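Liquor licence notice taped up in the old bank on Trulmont Street. How long before it opens? 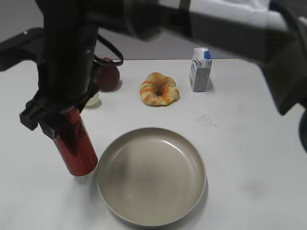
Red can, beige plate.

Posted 2019-07-25 by cornerblock7

The old bank has had brown paper over its windows since February. Now there's a notice for a bar and kitchen, capacity 200, trading as Cakness. I live across the lane and would like to know when to stop enjoying the quiet. Can I still object, or has that boat sailed?

Jancombe_Lifer
Read the notice again. The closing date for submissions is printed at the bottom, in type suited to ants. Council's planning counter will show you the plans if you ask, and will charge you 15 dollars if you want to take a copy home. Stick to hours, noise and bins. "I liked it better as a bank" goes in a special pile.

yang_lane_tenant
its going to be great, we need somewhere to eat that isnt the servo

sashwindow
A licence application isn't a building permit. The last place on our strip got its licence and then spent 400 days arguing about a grease trap. Check whether the change of use has been approved separately. If it hasn't, you've got a few more quiet evenings in you.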